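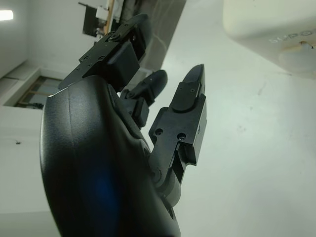

# Betik

Betik is a shared-workshop build of a three-fingered robot hand with a small camera at the wrist, plus the recordings we make with it. We meet in the Flurdale workshop, we are two people with day jobs, and we are having a ridiculous amount of fun with this!

The repo holds the control code, the wiring notes and the first batch of recordings (1,000 short clips, all shot in the workshop).

## What's in here

- `control/` – opens and closes the fingers, either from the keyboard or from a script
- `wiring/` – connector notes, with Ülle's corrections in a separate file until I merge them
- `clips/` – wrist camera video, one folder per session
- `logs/` – joint positions, saved alongside each clip
- `bench/` – little test scripts, some of them scruffy

## Getting it moving

1. Clear the space round the hand and keep your own fingers out of it.
2. Plug in the controller, then the power supply. The other order makes the Boychuk board sulk and you have to start again.
3. Run `python control/home.py` and wait for all the fingers to settle.
4. Run `python control/wiggle.py --speed 2`. Go up to 7 once you trust your wiring.

The first time `wiggle.py` ran all the way through we both cheered loudly enough to stop somebody's lathe work next door. Sorry again.

## About the clips

The camera looks up past the fingers, so the hand fills a good part of the picture in many of the clips and the ceiling does a lot of the rest. Bright ceilings wash out badly. If you are training anything on this, try it with the exposure script in `bench/` first, then without, and tell us which went better (we keep arguing over it).

Clips are named by session and take. A take ending in `_x` means the gripping test was abandoned, usually after a finger stalled. We left those in on purpose, they're great for spotting the sound of a stall.

## Known problems

- The homing script sometimes stops 5 degrees short. Run it again.
- Logs from the March sessions have their timestamps in local time. Everything later is UTC.
- `wiggle.py` ignores Ctrl+C while a finger is moving. Use the power switch.
- No force sensing yet. Ülle has a plan for the fingertips and I can't wait to try it.

## Thanks and licence

Code is MIT, clips are CC BY 4.0. The camera code started life in Ernadden, our earlier and much wobblier arm, so you'll still find that name in some of the comments.

Questions, fixes and pictures of your own builds are very welcome, just open an issue.

Normunds Uibo and Ülle Venckus
Last updated Nov 23, 2024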